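The soup at Brondetti had been on the menu for 78 years, or so the menu claimed, and Hortensia Chambi did not believe menus.

"It says the recipe came over the mountains in a coat lining," she said. "Who keeps soup in a coat?"

"The recipe," said Gilberto Ticona. "Not the soup."

"Same thing. It's squash and onions. You don't need to smuggle that."

He tore his bread and let her go on. They had come every September since he retired, and each time she ordered the soup and found it wanting. Too much cumin one year. The next, a spoonful of cream dropped in the middle like an apology.

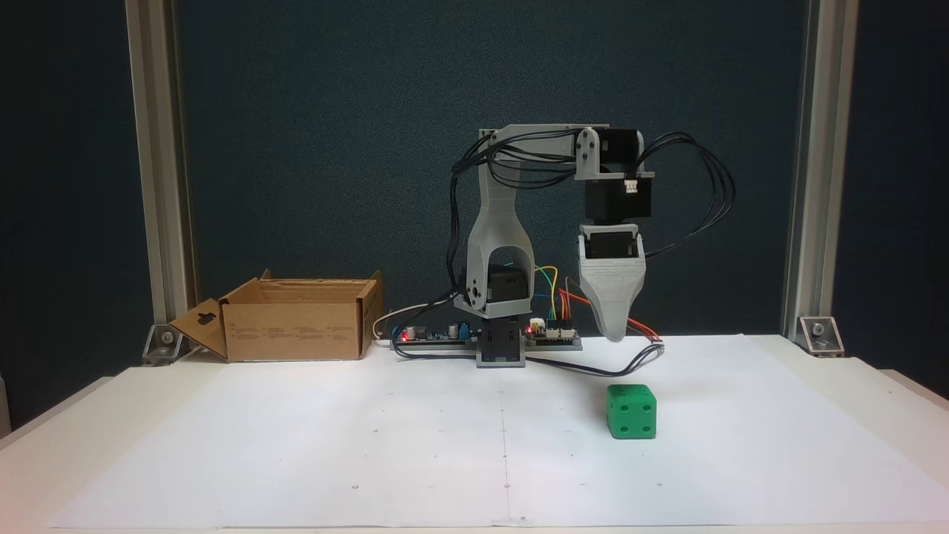 "What do they put in it, then, if it isn't cumin?"

"Smoked paprika, and the rind off an old cheese, fished out before it gets to the table."

The waiter, whose name was Anderson Bragança, had said this quietly, as though the kitchen might hear. Hortensia looked at him for a while.

"Which cheese?"

"Whatever's left, madam."

She liked that better than the coat. She wrote it on the back of her hand in biro and would not be talked out of it.

At home she made it herself. She roasted the squash until the edges caught, softened two onions in more butter than Gilberto was supposed to have, and dropped in a rind that had been at the back of the fridge since spring. The kitchen smelled right. She distrusted that too — a smell will promise you anything.

"Well?" she said.

Gilberto ate half the bowl before he answered. "It's the same."

"It can't be the same."

"It's the same, Hortensia. It might want salt."

She tasted it standing up, with the ladle. Then she sat down and tasted it again with a proper spoon, looking for the fault. Outside, somebody was dragging the bins in.
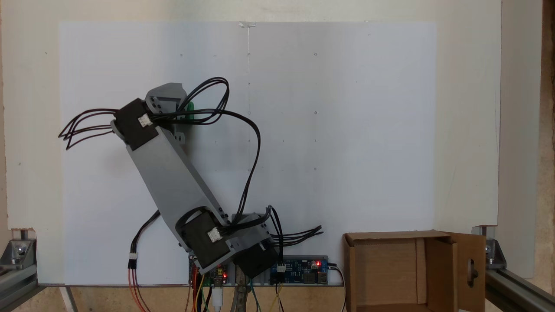
Grey arm, black cables, white connectors.

"They'll have told everyone about the rind," she said at last. "I expect he says it at every table."

"I expect he does."

"And the coat."

"That's printed, love."

She pushed the pan towards him and went to look for the salt.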